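Search this site Enter keywords Go

Print this page | E-mail to a friend

A Friday at the Damside Mill Open Day

My sister and I had been promising each other this trip since the winter before last, and when the woolen mill at Damside finally put its April open day on the calendar again, we booked the same evening and then talked about very little else until it came. I learned to knit from our grandmother, and I have bought Damside yarn for longer than I care to add up, so you can imagine I was up well before the alarm.

The drive takes you along the river the whole way from Namuldale, and if you go, please don't rush it. There were lambs in nearly every field and a farm stand selling rhubarb out of a wheelbarrow (we stopped, of course, and the car smelled of it all day). Parking is in the lower lot behind the dye house. We got there at 11, which I'd thought was early, and the line was already out past the gate!

They take you around in groups, and ours was led by Kaja Eglītis, who started in the carding room straight out of school and now runs the spinning floor. She has a wonderful carrying voice, and she needs it. First came the wool store, with the bales stacked up to the rafters and that deep, greasy, sheepy smell that I happen to love and my sister puts up with. Kaja pulled a handful of fleece out of an open bale and passed it down the line so we could all feel the lanolin. My hands were soft until supper.

After that you go up the iron stairs to carding, where the wool goes in looking like something the cat dragged home and comes off the far end in a soft, cloudy web. I could have stood there all afternoon. The spinning floor is next door, with 700 spindles when everything is going, and you feel the noise in your shoes before you hear it. They hand out earplugs at the door. Take them. One of the older frames is called Fernandes, after the mechanic who rebuilt it, and it still makes the heavy three-ply that I used for my brother's fisherman sweater, so I gave it a little pat on the way by when I thought I was alone. (My sister saw.)

The dye house was my favorite, though. They were running a deep blue that day, and the dyer told us the river water there is so soft that the same recipe comes out a shade different anywhere else. They had tried it once at another plant and got what he called "a very sad plum." There was a rack of finished skeins by the window, and I stood in front of it with my mouth open, trying to decide which green would suit our mother.

Lunch was soup and brown bread in the old packing room, at long tables with everybody squeezed in together. We sat with a couple who keep a small flock and send their clip to the mill every summer, and I got an education in fleece that I hadn't asked for and enjoyed very much. The soup was leek and potato, 7 dollars with the bread, and they came around with seconds.

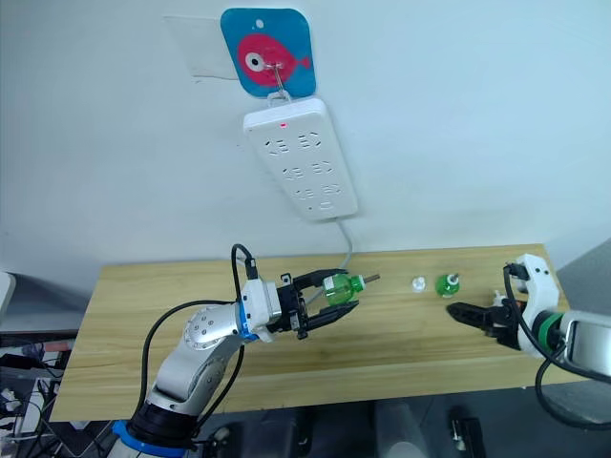

In the afternoon there were short classes upstairs, and I had signed us both up for darning. I thought I knew how to darn. I did not! I've been pulling my stitches far too tight all these years, and that's why my heels pucker. We each took home a practice square and a card of mending wool, and mine is on the arm of the sofa as I write, half done.

Then the shop. I had set myself a limit and I will say only that I went over it. The Avero sock yarn was on the seconds table with some 3 dollars off a skein, and I couldn't find a thing wrong with any of it. I came away with enough oatmeal tweed for a cardigan as well, and a blue that I have no plans for whatsoever.

If you're thinking of going, wear flat shoes, as the floors are uneven and the stairs are steep, and ask for the elevator at the front desk if you need it. The tour is on the long side for little ones. We were home by dark, with the rhubarb.

Print this page | E-mail to a friend

Comments

tweedledee: We were in the group behind yours and I think I heard your sister laughing. The darning class was the best part for me too.

Marshgate Knitter: Did they have any of the heavy three-ply in gray? The website has been out of it since Christmas.

purl_and_plain: Those Avero seconds are a danger to my bank account. Please post the cardigan when it's finished!

Search this site Enter keywords Go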